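Flower arm at Corkasdale pauses after grip fault

Sat 20 May

I went over to Corkasdale expecting a cheerful little story about a robot that handles bouquets, and I came home with a story about a wrist joint instead. The Fiten team has had to stop its flower work twice this spring, and the second stop is the one people in town have been asking me about.
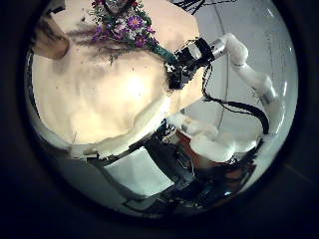
The trouble first showed up in March, when the grip began closing harder than it was told to. Stems got crushed, which is a shame but no great drama. Then last week the arm held on for 21 seconds after the release command, with a person right there at the other end of the bouquet! No injuries, I'm glad to say — but Lise Kowalchuk, who runs the sessions, hit the stop button and kept everything switched off until the logs had been read.

She told me they had 1177 handovers on record before that one, and that 824 of them were done with the same worn cable at the wrist. "We should have swapped it sooner," she said, and I liked her for saying it so plainly.

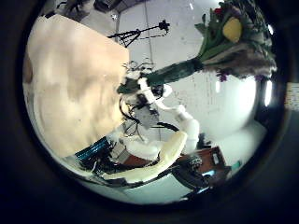
Wayne Lévesque

The new rules are pretty simple. A second person now stands by with a hand on the stop button for any handover close to the body, and the grip force is capped in the controller (it used to be a setting anyone could change, yikes). Morin, the shop in Lultham that supplied the cable, is sending 2 replacements, and the old one goes back to them for testing.

Kowalchuk wants to try again once the new cable is in — with cheap carnations first, and at half speed. I've asked if I can come along and watch.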